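Moving a small shop site to a new domain, lost most of the traffic
Web Hosting and Domains > Domain names

skutley_ian
Posted 17 August 2022

I run a parts shop for old garden machinery. Until July it was on a hyphenated domain that I bought years ago because the plain one was taken. The plain one came up for sale, I paid 200 pounds for it, and moved everything across. Same pages, same software, same host (Jeltport, shared plan).

Visits from search have dropped to a trickle. Before the move I had 1256 pages indexed. The new domain shows 90. I put redirects in on the day of the move and they work when I click old links. The old domain is still registered and paid up for another year.

Is this normal and do I just wait, or have I broken something?

mossbank
Normal. Wait. I moved a site two years ago and it was seven weeks before it settled. If you keep fiddling you'll make it worse.

Wutthorpe Web
I wouldn't wait until you've checked what kind of redirect it is. Clicking the link tells you nothing, as a temporary one and a permanent one look the same in a browser. The Jeltport control panel sets temporary by default, or it did when I had clients there. You want 301, not 302.

Also check whether each old page goes to its matching new page, or whether they all land on the home page.

skutley_ian
They're 302. I didn't know there was a choice. Each page goes to the right page, I tried a dozen or so from different sections.

Changing them now.

mossbank
Search engines treat a long-standing 302 as a 301 in the end. I doubt that's your problem.

Wutthorpe Web
"In the end" is doing a lot of work there. He's running a shop. It takes two minutes to change and there's no case for leaving it.

mossbank
I didn't say leave it. I said it isn't the cause. My money is on the history of the domain he bought. Who had it before, and what was on it? A name that comes up for 200 quid has often been parked for years, or used for something nasty. Look it up in one of the archives.

skutley_ian
Looked. For the first few years it was a lawnmower dealer, which is fine. Then a holding page with adverts. Then for a while it was pages and pages of text about loans in a language I can't read. Then a holding page again until I bought it.

Should I be worried?

aasen_hosting_user
Possibly. Check whether there's a manual penalty listed in your webmaster account. You need to add the new domain as its own property, it doesn't carry over from the old one. If nothing is listed there, then there's no manual penalty, though old spam links can still hang about.

While you're in there, use the change of address tool. It needs both domains verified under the same login.

Wutthorpe Web
Agree with all of that. I'd add one more thing. When you moved, did you update the canonical tags and the sitemap? Some shop software writes the full address into every page and keeps the old one.

I'm copying in the bit on this from the newsletter our old user group used to put out. It's dated in places but the order of jobs still holds.

Start with a full list of the addresses on the old site. Take it from the server logs as well as the sitemap, as the logs will show pages that people still visit and that you have forgotten. Write the new address next to each one. Where a page is being dropped, point it at the nearest page on the same subject, and let it return a "gone" message if there isn't one. 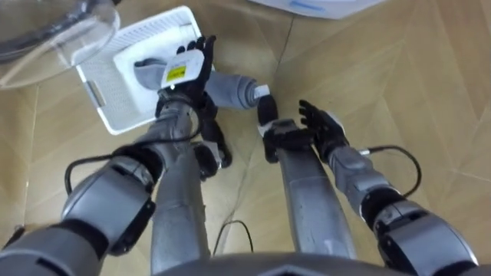 Next, lower the time-to-live on the DNS records a day or two before the change. Leave the old site running on the old server until the logs go quiet. Keep the old domain registered for as long as you can afford. If it lapses, someone else will have your incoming links, and your email addresses along with them.

Check the certificate covers the old name too. A redirect from a secure address will show a browser warning if the certificate has run out, and most visitors will go no further.

skutley_ian
Thank you. Two things found from that.

The canonical tags on the product pages all had the old domain in them. The category pages were right. So the new product pages were telling the search engines that the real page was on the old domain, and the old domain was sending them back with a temporary redirect.

The certificate on the old name is fine.

aasen_hosting_user
That would do it. Fix the tags, resubmit the sitemap and leave it alone.

mossbank
Fair enough, the canonicals are a real fault. I'd still keep an eye on those loan links.

skutley_ian
Tags fixed and the sitemap is in. No manual penalty showing. The change of address tool wants the old domain verified again, so I'm waiting for the DNS record to show up.

Wutthorpe Web
Do you have email on the old domain? Keep the MX records as they are when you edit that zone. The Jeltport panel has a "reset zone" button next to "save".

skutley_ian
Yes, the orders address is still on it. I'll go back and check now.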